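4. What the box claims do and do not support

4.1 See-through storage and finding things

The claim that people find things faster in clear boxes is repeated so often in home-organising advice that it is rarely argued for. We traced it back through the guides discussed in Section 2 and found the same small body of evidence each time. The study by Toft is the one usually given, and it deserves a closer reading than it gets. Toft asked 200 householders to say how easily they could find a named item at home. Those who owned clear boxes gave higher scores. They had also bought the boxes themselves, in most cases shortly before answering, and a person who has spent a weekend sorting a cupboard is likely to speak well of the cupboard. No one was timed and nothing was looked for.

Damgaard and Bundgaard did time people, and their results are less cheerful. In their kitchen trial the clear box helped when it held few items and sat at or below eye level. Once it was full, the front layer hid the rest, and people searched by lifting things out, as they would with a cardboard carton. Stacking made matters worse. Several clear walls, one behind another, threw back enough light from the ceiling lamps that people leaned to the side to see past it. The authors mention this in one sentence and do not return to it, which seems a pity given how many of the advice guides tell readers to stack.

There is also the matter of what counts as seeing. A small packet lying in an open clear box can be spotted from above whatever the walls are made of, and for a box with no lid on a table it is hard to say what the clear plastic adds. Most of the trial boxes were used in just this way. The gain credited to clear walls may be a gain from having no lid, and we know of no study that separates the two. Ingvarsson tried to, but her opaque boxes were also deeper than her clear ones, so the comparison tells us little.

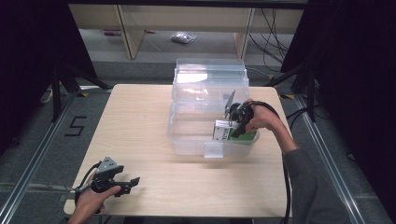 4.2 The surface underneath

The second claim is newer. The Hisdale household guide, followed by the Riner and Poirier booklets, advises readers to keep a plain, pale surface for sorting, on the grounds that small things show up better against it. Kirkegaard's survey is cited in support. It drew 400 replies, and a majority did prefer a pale table for sorting. A preference is worth recording, but it was then reported in all three booklets as a finding about speed, and the survey has no measure of speed in it.

What ought to matter is the difference between the item and the surface. Dark buttons stand out on pale wood and pale buttons do not. Grain complicates this a little: fine, close lines are a busier background than plain paint, even when the colours are soft. A shiny finish may matter more, as a bright patch moves when the head moves and can cover a small item for as long as a person stays put. White and off-white things, common in any medicine drawer or sewing tin, would seem to be the worst case for the recommended table. 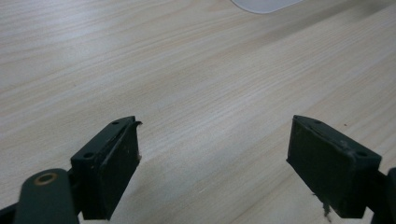 Figure 3. Pale, fine-grained tabletop with a soft highlight; the rounded rim of an off-white object is at the top.

We looked for any test of pale items on pale surfaces in the household literature and found one, a short note by Besard with too few people in it to settle anything. The 600 search records pooled by Bundgaard might have helped, but the colour of the table was not written down.

4.3 Habit as the simpler account

Both claims face the same rival. People find things where they last put them. In Damgaard's follow-up, searches became quicker over six weeks in every group, including the group that kept its old boxes and its old table. The paper puts this down to practice and then sets it aside - wrongly, in our view. The change within each group was larger than the gap between groups, and a reader choosing between new boxes and a fixed place for the scissors would want to know that.

We do not claim that clear boxes are useless. They may suit shared homes, where the person looking is often not the person who put the thing away, and no trial reviewed so far has used such homes. Section 5 sets out how one might be run.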